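4.2 Announcements and what became of them

Trade coverage of television revivals is generous with the word "beloved." Our corpus holds 1445 announcements of reboots, sequels and reunion specials, and the adjective turns up in 1174 of them, including one for a sitcom that was canceled after two episodes. We coded each item for the type of order (pilot, script commitment, straight to series) and for whether anyone from the original cast was named.

Straight-to-series orders were treated as firm, which proved optimistic. The Akison revival was announced with a full order and a logo, and has since been described by its own streamer as "in active conversation." Henwood, a hospital drama, fared better and premiered in June, though without the hospital. Returning cast members were named early when they had signed and called "family" when they had not. 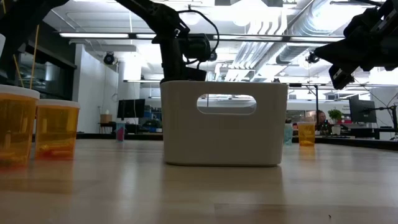

Agreement between the two coders was high for order type and poor for tone, mostly because one of them had grown up watching Brasari and could not be brought to mark its reboot as anything but good news - we kept her scores and report them separately. Items shorter than two sentences were dropped, along with podcasts.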